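Music Business II: Releasing and Selling Recordings
Handout 7 — The reissue

Reading for this unit: the Stillavine case packet, sections 2 and 3. Bring it to class.

A reissue is a recording that has already been sold once and is being sold again. The label usually owns the master, so the studio cost is behind it. What it pays for now is remastering, new artwork, pressing, liner notes and publicity. Any bonus tracks have to be cleared separately, and old contracts often say nothing clear about outtakes.

Our case is the Gesstead label and its vinyl reissue of the Drordale live album. Gesstead pressed 1230 copies. The album had been out of print on every format, and the tapes were in two different places, one of them with the original engineer's family. Locating and baking the tapes took longer than the remastering did.

Terms to know:

Master — the final recording from which copies are made, and also the right to that recording.
Mechanical royalty — paid to the songwriter and publisher for each copy made. A reissue does not cancel it.
Recoupment — the label keeps the artist's share until the advance is paid back. Check whether an old unrecouped balance carries over to the reissue.
Street date — the first day stores may sell the record.
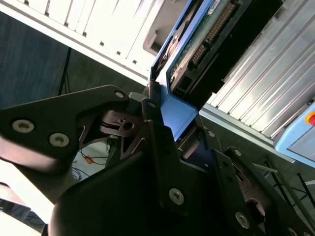 Krishnan, in the packet, disagrees with how Gesstead set its street date. The label chose October so the record would be in stores ahead of the holidays, and Krishnan argues that a small reissue gets lost among the big box sets at that time of year. A date in early spring would have drawn more reviews, in that view, even with fewer people shopping for gifts.

Gesstead's answer was that its buyers order direct from the mailing list and don't depend on reviews. The sales table in section 3 gives some support to both sides. Direct orders were strong in the first 7 days and store orders were slow throughout.

For next class, write one page on the street date. Say which side you take and which figures in the table you relied on. Leave streaming out of it, we get to that in Handout 8.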